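Häufige Fragen zur Zweiarmzelle: Einrichten, Pflegen, Reparieren
Stand: 24.02.2022
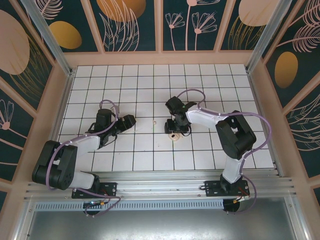
Für wen sind diese Antworten gedacht?
Für alle, die an der Zelle in Trondness arbeiten oder eine ähnliche mit zwei kleinen Armen an einer gemeinsamen Schiene betreiben. Geschrieben hat sie Siamak Daneshvar, gegengelesen Colton Chisholm. Wir sind beide keine Freunde von Wartungsversprechen. Wo wir etwas nicht wissen, steht das da.

Clerneo wirbt mit »wartungsfrei«. Stimmt das?
Nein. Kein Aufbau mit Servos, Schraubverbindungen und bewegten Kabeln ist wartungsfrei, und wir haben auf Nachfrage auch keine Erklärung bekommen, was damit gemeint sein soll. Unser Betriebsbuch führt bisher 61 Eingriffe auf. Die meisten waren Kleinkram: eine Schraube nachgezogen, einen Stecker neu gesetzt, die Nulllage korrigiert. Wer dafür keine Zeit einplant, plant sie später doch ein.

Warum sitzen beide Arme auf derselben Aluminiumschiene?
Weil sich der Abstand der Grundplatten so mit einem einzigen Maß festhalten lässt. Bei uns sind es 600 mm von Plattenmitte zu Plattenmitte. Der Nachteil wird gern verschwiegen: Bremst ein Arm hart ab, bekommt der andere etwas davon mit. Ob das die Greifgenauigkeit stört, hängt vom Programm ab. Bei langsamen Bewegungen merken wir nichts, bei schnellen schon.

Wie richte ich die Arme nach einem Umbau wieder aus?
Zuerst die Grundplatten handfest anschrauben, dann das Maß prüfen, dann über Kreuz festziehen. Danach beide Arme einzeln in die Nulllage fahren. Erst wenn das stimmt, dürfen beide gleichzeitig zur Mitte der Fliesen. Die gemeinsame Fahrt beim ersten Mal bitte mit reduzierter Geschwindigkeit und einer Hand am Not-Halt.

Taugt das Fliesenraster als Messhilfe?
Zum groben Prüfen ja. Man sieht schnell, ob ein Greifer eine Fliese zu weit links steht. Als Maßstab für die Kalibrierung halten wir es für ungeeignet, denn Fugen sind keine Passmarken. In einer älteren Anleitung von Allik wird trotzdem genau das empfohlen. Wir haben es versucht und danach wieder den Messtaster genommen.

Wie müssen die lilafarbenen Kabel liegen?
Mit Reserve. Sie laufen außen an den Armen entlang, vom Handgelenk bis unter die Schiene, und brauchen an den Gelenken eine freie Schlaufe. Zu kurz gebunden ziehen sie am Stecker, zu lang hängen sie im Weg. Vor dem ersten Lauf jede Achse langsam bis zum Anschlag bewegen und dabei nur auf das Kabel schauen — nicht auf den Greifer, so verlockend das ist.

Sollte man die Kabel nicht besser in eine Schleppkette legen?
Das wird uns regelmäßig geraten, meistens von Leuten, die Schleppketten verkaufen. Bei Armen dieser Größe kommt zusätzliches Gewicht auf Gelenke, die ohnehin nicht viel Reserve haben. Wir bleiben vorerst bei offenen Schlaufen und tauschen ein Kabel, sobald der Mantel weiß wird oder knickt.

Am linken Arm leuchtet unten die grüne Anzeige. Ist dann alles in Ordnung?
Darauf würden wir uns nicht verlassen. Grün heißt bei uns: Die Elektronik unter der Schiene hat Spannung. Über die Servos, die Nulllage oder einen halb gezogenen Stecker sagt die Anzeige nichts. Bei zwei Störungen im Februar leuchtete sie die ganze Zeit.

Ein Greifer schließt nicht mehr vollständig. Was tun?
Strom abschalten und die Backen von Hand bewegen. Gehen sie schwer, sitzt meist Schmutz im Gelenk. Gehen sie leicht, zuerst den Stecker am Handgelenk prüfen und danach den Servo. Bitte nicht einfach den Maximalstrom heraufsetzen. Das hilft kurz und kostet dann einen Servo.

Dürfen Teile auf den Fliesen liegen bleiben?
Während einer Greifprüfung natürlich, vor einer Referenzfahrt nicht. Auch kleine Krümel und Bruchstücke gehören weg, sie geraten sonst zwischen die Backen. Zum Reinigen reicht ein leicht feuchtes Tuch. Sprühreiniger bleibt draußen, denn unter der Schiene liegen Leitungen und Elektronik.

Wie oft muss nachkalibriert werden?
Clerneo nennt kein Intervall. Wir prüfen alle 56 Betriebsstunden und nach jedem Eingriff an einem Gelenk. Ob die Zahl richtig ist, wissen wir nicht, sie hat sich aus unseren Schichten ergeben. Der längste Lauf ohne Korrektur umfasste 796 Zyklen. Daraus eine Garantie abzuleiten wäre Unsinn.

Lohnt sich die automatische Diagnose von Li?
Für uns bisher nicht. Sie meldet zuverlässig, dass ein Servo zu warm ist, sagt aber nichts über die Ursache. Zweimal war es ein schleifendes Kabel, und das hatte Colton vorher schon gehört.

Wo melde ich einen Fehler, der hier fehlt?
Im Betriebsbuch neben der Zelle, mit Arm (links oder rechts), Gelenk und Programmnummer. Einträge wie »Arm spinnt« bearbeiten wir nicht mehr.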